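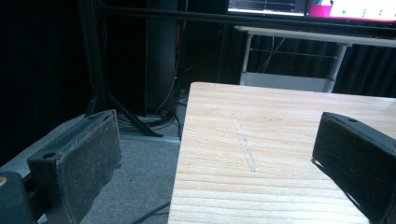 Care of Wooden Boards and Work Surfaces

Household Guidance Sheets, Ruangrit Residents' Advice Service
Prepared by Tassanee Srithong. Reviewed by Charoen Nilsuwan in May.

Scope

The guidance on this sheet applies to solid wooden cutting boards, bread boards, pastry boards and unsealed wooden counters in the home. It does not apply to varnished furniture or to floors, which are covered on separate sheets available from the Pitidcombe office. Residents whose counters were fitted by the landlord should check the tenancy handbook before sanding or oiling them.

Daily cleaning

Wash the board by hand after every use with hot water, dish soap and a soft brush or cloth. Both faces should be washed, even when only one has been used. A board wetted on one side alone takes up water unevenly and may cup.

Rinse quickly and wipe off the surface water with a clean towel. Stand the board on its edge, with air reaching both faces, until it is fully dry. Boards should not be left flat on a damp counter, soaked in the sink or placed in the dishwasher. They should also be kept away from radiators and oven vents, where rapid drying opens cracks along the end grain.

Residents are advised to keep one board for raw meat, poultry and fish and another for bread, fruit and vegetables. The two may be told apart by a notch or a burned mark on one corner. Colored tape is not recommended, as food collects under it.

Stains and odors

Onion, garlic and fish odors can usually be reduced with coarse salt and half a lemon. Scatter the salt over the surface, rub with the cut side of the lemon in the direction of the grain, leave for 5 minutes, then rinse and dry as above.

For beet, berry or turmeric stains, a paste of baking soda and water may be rubbed in gently with a cloth. Old stains may fade over several treatments and may never disappear. A stain that has faded but remains visible does no harm.

Dark spots that feel soft under a fingernail are a different matter. They may indicate mold below the surface, and a board in that condition should be discarded.

Oiling

A new board should be oiled before it is first used, and again whenever the surface looks pale or feels rough. In most kitchens a monthly application is enough. Use food-grade mineral oil. Olive, sunflower and other cooking oils turn sticky and rancid and should be avoided. Walnut oil should not be used in any household where a person has a nut allergy.

Confirm that the board has been dry for at least 11 hours; overnight is convenient. Pour a small pool of oil in the center and spread it with a lint-free cloth, covering the faces, the edges and the end grain. The end grain will take more oil than the rest. Leave the board standing for 2 hours, wipe away whatever has not soaked in, and repeat if dry patches appear.

Oily cloths can heat up and catch fire when bundled together. This applies particularly to linseed and other drying oils, which are sometimes used on workshop benches. Lay used cloths flat outdoors until stiff, or soak them in water and place them in a lidded metal can.

Raised grain and knife marks

After several washes a new board may feel furry to the touch. Once it is dry, sand lightly along the grain with fine paper, wipe off the dust with a damp cloth, allow to dry and oil again. Shallow knife marks may be treated the same way, beginning with a medium paper and finishing with a fine one. Sand the entire face evenly, as a hollow worn in the middle will hold water.

Deep cuts, open glue joints and splits that run through the full thickness cannot be made safe by sanding. A split board may be kept for garden or workshop use, provided it does not return to the kitchen.

Boards that rock

A slightly warped board can sometimes be corrected. Place it hollow side down on a damp towel overnight, remove the towel, and let the board dry on its edge. A second attempt is reasonable. If the board still rocks, fit small screw-on rubber feet or replace it. Folded paper under one corner is not a safe substitute when a knife is in use.

Further help

Fine sandpaper and mineral oil are stocked at the Bukport hardware counter. Hand sanders may be borrowed from the Pitidcombe office on presentation of a resident's card. Questions about this sheet should be addressed to Jintana Sriwong, Room 121.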